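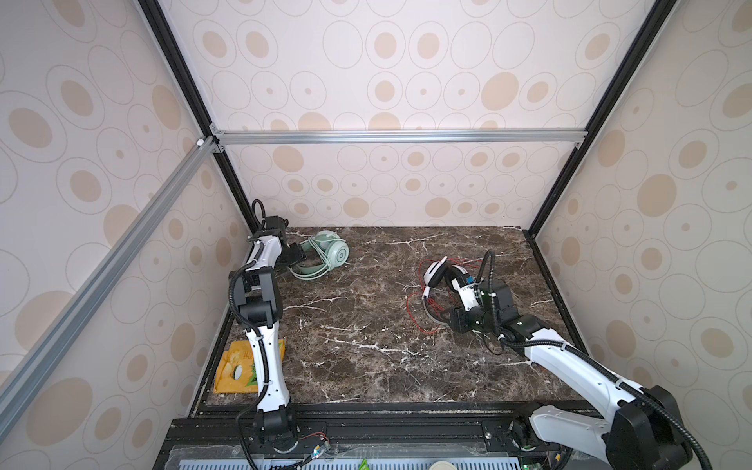 Green headphones on a marble tabletop.

Wallurano wants you to wear its new sleep band for 408 nights before you judge it. That is the length of the subscription that comes in the box, and the first thing I asked the company's product lead was who came up with it.

"We looked at when people stop learning things about their sleep," she said. "It takes more than a year. You need to see a full set of seasons and then a little of the next one."

I said it also takes a customer past the first renewal notice. She laughed and said the timing was "a side benefit for everybody."

The band is called the Kodo. It is a soft strip that goes around the upper arm, has no screen, and sends its readings to a phone in the morning. Wallurano, which until now made straps and chargers for other people's watches, plans to start shipping it in March. We spoke by phone for most of an hour, and she asked that I use her job and leave her name out, because the company hasn't finished announcing who works there.

My trouble with sleep trackers is an old one. I have worn plenty of them, and they tell me I slept badly on mornings when I already know it. Some tell me I slept badly on mornings when I feel fine, and then I don't feel fine. I asked what the Kodo does about that.

"It doesn't give you a score," she said. "We took it out. You get a sentence or two, and if there's nothing to say, you get nothing."

I liked that answer until I got to the spec sheet, where the paid plan includes something called a Rest Rating. She said the rating is "more of a range." It runs from zero to 200. I told her that sounded like a score to me, and a strange one. "People on the paid plan asked for a number," she said. "We can't refuse to give them a number."

The software underneath comes from Akent, a small outfit that licenses its sleep-staging code to device makers. Wallurano says the two companies tested the band on roughly 2,000 nights of sleep. I asked how many sleepers that was, since one very patient person could manage it in under six years. She didn't have the figure. She offered to send it, and as of November 3, 2019, I don't have it either.

She was more direct about batteries. The Kodo lasts two nights on a charge, which is poor for something without a screen. "It's the heart sensor," she said. "We read it all night long. You can read it less and say you last a week, and some companies do. I'd take the complaint about charging."

Fair enough. But a band that has to come off every other day is a band that ends up in a drawer, and I said so. Her reply was that a short top-up while you shower will cover a night. I haven't been able to try that.

Privacy took up the rest of the call. The readings are stored on servers run by a hosting company called Stamatopoulos, and the terms allow Wallurano to share "grouped insights" with partners. Which partners?

"Right now, none."

And later?

"I can't promise what the business looks like in five years. I can say we'd tell people."

Would they be asked, or told?

"Told, with a way to opt out." There was a pause. "I know that's not the answer you want."

It isn't. I also asked what the band does once the subscription runs out, and she said it will keep recording but show only the last seven days. Older nights stay on the server, and you can see them again if you pay.

She has promised me a review unit before the band goes on sale. I plan to wear it without opening the app for the first few weeks and keep notes on paper, then compare the two.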